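Jesanton > Equipment > Arms and cells > Undero bench cell

Undero bench cell, single arm, on pedestal

From $3,319 per month on lease. Purchase price on request, depends on gripper and stand.
In stock: pedestal, controller, standard cable set
To order: arm, two-finger gripper, wrist camera
Page last checked 16/08/2021

Quick version. One arm, one pedestal, one gripper, one controller, and a seat of Piltura so you can try your layout before you spend anything on steel. Made for labs, test kitchens, small pack-out lines, anybody handling mixed objects on a table. Not for heavy parts. Not for washdown. If you need washdown see the Mansour page, different arm entirely.

What's in the package
Arm with base flange and bolts
Pedestal, box type, floor-standing
Two-finger gripper with one set of standard fingers
Controller with teach pendant and e-stop
Cables, base to controller
Piltura seat, 90 days, renewable
One remote setup call

What's not
Table. You have a table. If you don't, any rigid one will do, but measure the height and send it to us first.
Guarding or scanners. Your risk assessment decides this, we can't.
Soft fingers, suction cups, spare finger pads
Floor anchors
Freight beyond the loading dock. People miss this one every time. Liftgate and inside delivery are seperate lines on the quote.

Budgeting, read before you ask for a quote

The arm is the easy number. What gets people is the rest. Put these in your first draft and you won't be going back to finance in December asking for more:

Fingers. Plan on wearing some out and on needing a second shape. A set of spares is $500. Get it with the order, ships in the same crate.
Install day. Electrician if you don't have a free circuit near the pedestal. We don't supply one.
Training. Two of your people, one day, by video or at our shop. Included on lease, extra on purchase.
Service. Yearly check is around $1,000, travel on top. Skipping year one is OK for light use. Don't skip year two.
Staff time. Somebody on your side has to own the cell. Not a line item on our quote but it should be one on yours.

Lease or buy? Lease if the project is grant-funded or you're not sure about the arm size. Buy if it's going on a line and staying there. Lease payments don't roll into purchase automatically, ask Imad Hakim in sales before you sign if you want that written in. He can do it, it just has to be in the first contract and not the renewal.

Picking the pedestal spot

Most returned layouts come down to this. Customers put the pedestal at the middle of the long side of the table, then find they can't get a person in next to it. Corner or short end is usually better. Keep the back of the base clear for cables, leave room to open the controller door. Chairs, door swings, shelves, wall-hung stuff: put all of it in the layout. The elbow goes places you don't expect when the wrist is pointing straight down, and a wall that looked far away on the floor plan suddenly isn't.

Do not plan on moving the pedestal later. You can, but it means re-leveling, re-teaching and a new look at the risk assessment.

Picking the gripper

Send a list of what you're handling. Real list please, "various items" gets you a phone call. Useful: longest thing, thinnest thing, softest thing, anything shiny, anything with an odd edge or teeth. Long bars are fine if you can grip near the balance point. Soft produce wants the soft fingers. Plates and pans, grab by rim or handle, and tell us the rim or handle thickness. If it has to go flat on the table again afterward say so, it changes the finger length.

Using Piltura first

Start the 90 days when you're ready to work on it and not the day the email lands. The clock starts on activation. Bring in your table size, drop the arm in, add stand-ins for the objects, run your worst reach first. If the worst reach fails in Piltura don't order this arm. Call us, we'd rather swap the quote than the hardware.

What it's good for: reach, collisions, rough cycle order, where the pedestal goes. What it won't settle: grip on soft or slippery stuff, cable drag, lighting for the camera. Leave some money for bench testing with the real objects. Layout files can be sent along with the quote request, Esko Mäkelä on the applications side goes through them and sends back notes, normally with a marked-up pedestal position.

Lead time

Pedestal and controller ship first if you want to get a start on power and anchoring. Arm and gripper follow together. We confirm ship date in writing after deposit, not before, please dont book your electrician off the quote.

Quote request, what to send
Table length, width, height
Object list (see above)
Power available at the spot
Lease or buy
Dock, liftgate or inside delivery
Piltura layout file if you have one, with the arm set at your hardest pick and the objects left on the table

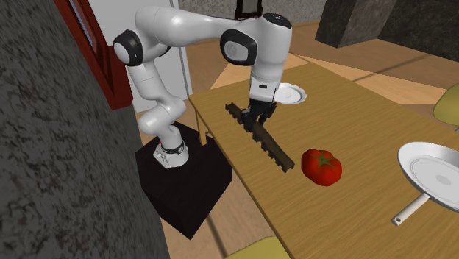 Leave the walls and doors in the file too. Files with just an arm and a table get sent back.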